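Can a Robot Do My Dishes Yet? (And What To Do Until It Can)

So my sister-in-law Ruth sent me one of those robot videos again. You know the kind, the machine folds one T-shirt and there's piano music. Her message just said "SOON!!!" with three exclamation marks. I have two kids, a dog and a sink that refills itself, so I got sucked in and spent most of November reading up on which chores a machine can really take off your hands. I'm not an engineer (I run a tips page, come on) but I do know chores, and I have opinions.

Floors

Yes! Floors are pretty much done. We've had a little vacuum bot for a while and it's great as long as you do your part. Pick up socks and charging cords the night before. Tuck the fringe of a rug under itself and hold it with a strip of painter's tape on the back. Cut the hair off the brush roll with a seam ripper, way faster than scissors. And run it while you're out, the thing sounds like a blender in a closet.

Windows

Kind of. Percy Lozano wrote in to tell me his window crawler does the big slider fine and leaves every corner dirty. Go over the corners with an old T-shirt and half vinegar, half water. He also ties the safety cord to something heavy, please do that.

Laundry

Washing and drying have been automatic since before I was born, and folding is the part I'd pay for. The folding videos I watched were mostly towels and T-shirts, laid out nice and flat to start with. Show me a fitted sheet! Show me a kid's sweatshirt with one sleeve inside out! Until then: fold right out of the dryer, on top of the dryer, and never carry a full basket to the couch. The couch is where laundry goes to live.

The shop

My neighbor Rizwan Kanagaratnam works at a place called Balberg that makes brackets, and he laughed at me for asking. They've had arms loading parts there for years. The same part comes down the same chute and lands in the same spot, and the arm is happy all shift long. What it doesn't do is sweep up, or find the 10 mm socket. He still hangs his sockets on a pegboard with the outline drawn in marker so he can see what's missing, and I've copied that for my measuring cups. Works like a charm.

Pots, pans and lids

Okay, this is the one I care about, because it's the kitchen. I always figured the hard part would be the cooking. After all that reading I think it's the stuff around the cooking, like getting a lid off a pot and putting it down somewhere sensible. Glass is see-through and shiny at the same time, and from what I've read that's rough on cameras, which pick up the reflections and the counter behind it as well as the lid. The knob is the friendly bit. It's solid, it sticks up, and you can get hold of it from two sides.

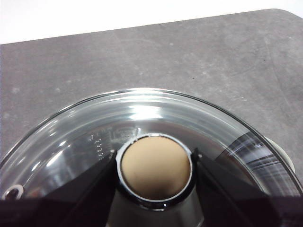 Glass lid, held by the knob. Pick a knob with a good wide top and your own hands will thank you too.

A few lid tips while we're on the subject:

Check the knob screw on the underside every so often. They work loose, and a quarter turn with a screwdriver fixes it. Don't crank on it, glass doesn't like that.

If your lid has a little steam vent, clean it with a pipe cleaner dipped in dish soap. Starchy pasta water gums those up like crazy.

Never set a hot glass lid on a wet counter or under the cold tap. Park it on a folded dish towel, let it cool off, then wash it.

For cloudy glass, make a paste of baking soda and water, rub it in circles with a soft sponge and rinse with vinegar. Dry it right away or you'll get spots.

Store lids on their edges in a dish rack inside the cabinet. I paid some $2 for mine at a yard sale.

So, is it SOON!!!, Ruth? For floors, it's already here. For a whole dinner's worth of dishes, I'm keeping my rubber gloves. Adhiambo Muriithi asked in the comments last time whether she should hold off on buying a new dishwasher and wait for a robot. Get the dishwasher, Adhiambo! And scrape the plates but skip the rinsing, mine does a better job that way.

Next time I'm doing the junk drawer, so send me your worst.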